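Filed under: Student Projects, Textiles and Home, Year Two
2 January 2019

Folding the Unfoldable: A Project Report on Winter Coats and Small Bedrooms
Niall Munro

My project began with a wardrobe door that would not close. I was lodging in Pustthorpe at the time, in a room with one narrow wardrobe and a bed that took up most of the floor, and every evening in November I came home, hung up my coat, leaned on the door and listened to it creep open again behind me. When our tutor asked us to choose an everyday household task and study it properly, I already had mine.

The question I set myself was a simple one – what is the best way to fold and put away a padded winter coat when there is hardly any room to do it in? I borrowed coats from friends and from my aunt in Skerkthorpe (who was very generous, and also very keen to have them back before the cold weather), and ended up with nine altogether. Some were thin and slippery, some were great thick things with fur round the hood, and one had been washed so often that the filling had gone into lumps. I liked that one best, I must say, though it behaved terribly.

I tried two methods. The first was the flat fold, as my grandmother taught it to me: coat face down, sleeves across the back, hood tucked in, then bottom to top. The second was the roll, where you do all of that but finish by rolling tightly from the hem and pushing the whole bundle into its own hood. I did each one on a bed, as that is where most people in small rooms do their folding, and I wrote down how long it took and how high the bundle stood afterwards once I had left it alone for a bit.
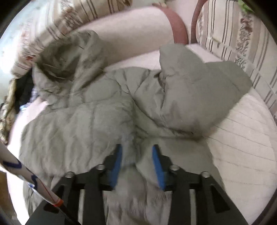 Why is a quilted jacket harder to fold on a bed than on a table?
The mattress gives way when you press, so the air in the panels moves sideways instead of coming out, and a smooth shell slides about on the sheet while you are trying to line up the sleeves.

I had not expected the surface to matter so much, and it rather took over the middle of my project. On the kitchen table I could lean my forearm along the coat and hear the air go out of it. On the bed I would get one side beautifully flat and the other would puff up again, and by the time I had seen to that the hood had come loose. Fleecy linings were a nuisance too, as they cling to themselves and bunch up inside the shell. I learned to smooth the lining with the coat open before doing anything else, and I do this at home now without thinking.

The roll won for size with seven of my coats. The flat fold won for patience, if I can put it that way, and it was kinder to the thicker hoods. My fastest flat fold took 70 seconds and my slowest roll I would prefer not to print, though it is in the appendix for anyone who wants a laugh. I should add that I got quicker as I went along, so the later coats had an unfair advantage, and if I did the project again I would mix up the order.

My thanks go to my aunt, and to everyone who went about in a jumper for my sake. The wardrobe door in Pustthorpe does close now, provided you are firm with it.

Share this 9 | Comments (2)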